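The quote ran to 100 pages. Gleice Bezerra printed it, put it in a binder and left the binder on the lunchroom table at Umelwood, the linen service she manages, so that anyone who'd be working beside the thing could read what it was supposed to do. It came back with one coffee ring and a sticky note reading "who empties the filter?"

That turned out to be a better question than most of the ones in the business case.

Laundry robots are being pitched hard at small operators this year. Forkby, the reseller Bezerra has been dealing with, will lease you a two-armed unit on a four-year term, with a service plan, a training day and a line in the brochure about labour savings. The labour savings are worked out against a full shift. Umelwood doesn't have a full shift of unloading. It has bursts of it, between the folding and the van.

I asked Forkby how the number was arrived at and got a spreadsheet back. It assumed every cycle finishes on time, every load is sorted beforehand and every basket is already where it needs to be. Somebody has to put the basket there. The spreadsheet had no row for her.

Nor did it have a row for gripper fingers, which wear. A replacement set from Gristley, the parts supplier Forkby nominates, is listed at $2552, freight extra. Bezerra had budgeted nothing for them, as they sit under "consumables" on page 71 and she'd read that as detergent.

Her accountant, Karagiannis, is blunter than she is. He wants the lease compared with a second-hand tunnel washer, a new trolley and a pay rise, in that order, and he wants the comparison done before anyone books a demo. Demos, he reckons, are where budgets go to get soft.

She booked one anyway, in February.

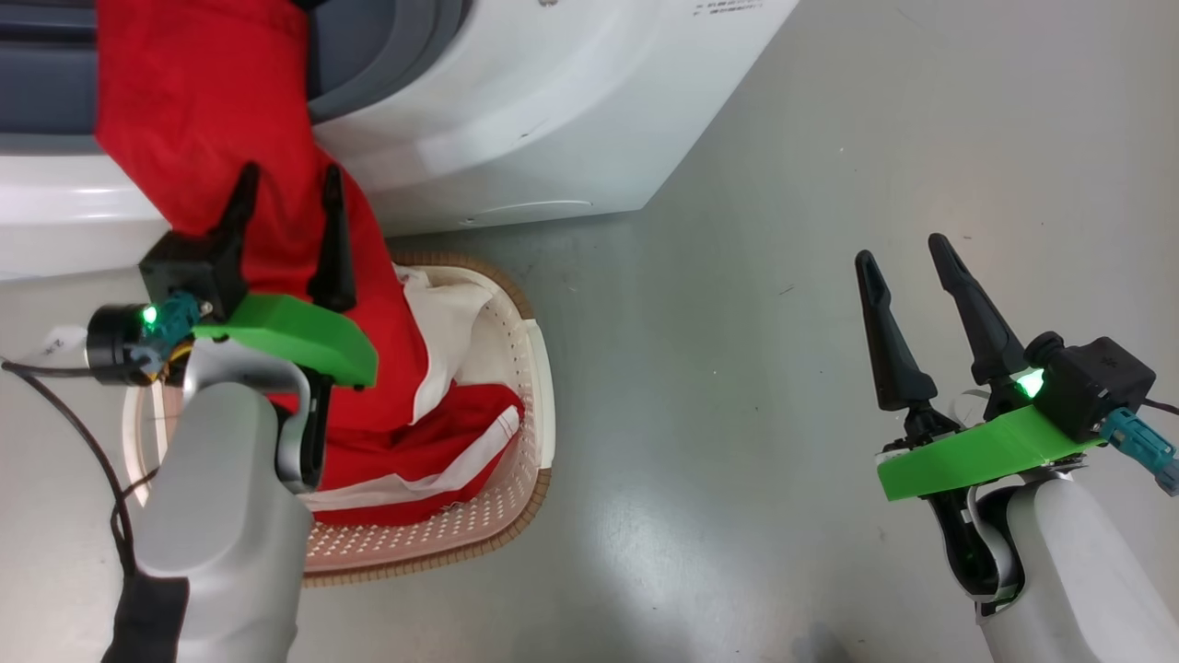
*Red garment, white basket: the left gripper has hold of the fabric between the washer door and the basket.*

It's a tidy enough bit of work, and I can see how a person might sign something after watching it. But one garment isn't a load of fitted sheets knotted around a pillowcase, and a smooth, clear floor isn't Umelwood at changeover. Any buyer should bring their own washing to a demo, the worst of it, and a stopwatch.

Ask for the uptime figure in writing, too, and what the vendor pays you when it's missed. Forkby's draft contract offered Bezerra a credit toward future services. She has crossed that out and written "cash" in the margin.

The lease is still unsigned. The binder has gone back to the lunchroom, with the filter question still stuck to the front.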